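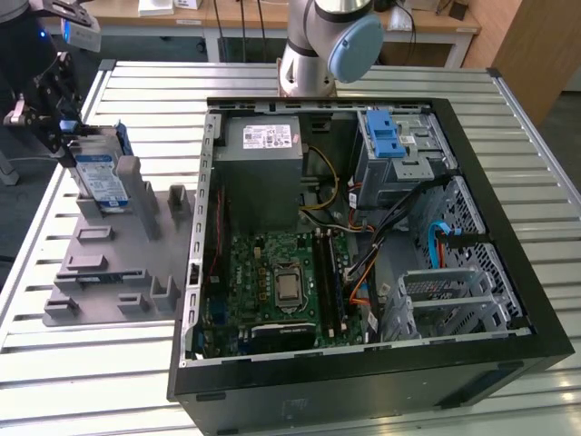
What you get for the monthly fee

I fix up old office desktops and sell them on. It pays like a hobby and hurts like a job, mostly in the lower back. So when Nevari offered small shops a trial of its teardown service, I signed up before I'd read the price sheet.

The deal goes like this. They bring an arm, a gripper and a gray plastic fixture tray with slots and posts to park parts on. You bring the dead computers. Setup is $869, then $200 a month, and for that you get software updates and a phone line answered by a man named Selvanayagam, who is very patient.

Drives are what it's sold on. The brochure says it will take a hard drive out of a case and stand it in the tray, and on a Dell tower with those blue plastic clips, that's the job I gave it first. I do it with one thumb while thinking about lunch. The arm thinks about nothing else, and it takes its time.
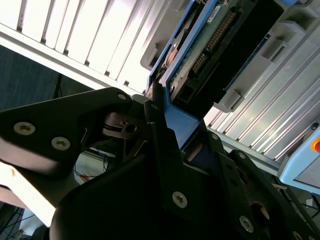 It's also fussier than I am about angles, and I mean that as a compliment. My method with a stubborn caddy is to wiggle and swear. The gripper creeps in, squares itself up and waits for the software to be happy. When the software isn't happy you get a beep and error 166, listed in the manual as "part not as expected." I have felt that way about a lot of parts.

Now the grumbles. The tray is cut for 3.5-inch drives, and the laptop insert costs extra. Cables are still your problem, so if you were hoping to drop off a tower in Grenduswood at nine and pick up a box of sorted parts at noon, keep hoping. The base plan also stops at 40 jobs a month, and a retry counts as a job. I called to complain on a Thursday and was patiently told it was on page two.

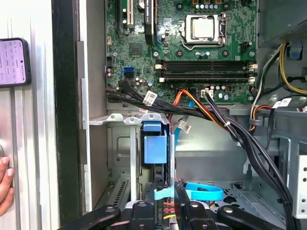
Jamila Hettiarachchi
Owner and chief screw-loser, Groria Computer Repair

Would I pay for it after the trial? Ask me when the laptop insert gets here. For a shop that pulls drives all day, the fee is easy to defend. For mine it's a close call, and my thumb works for free.

I'm keeping it through September anyway. There's a stack of towers by the back door, and Selvanayagam says the next update fixes the beep.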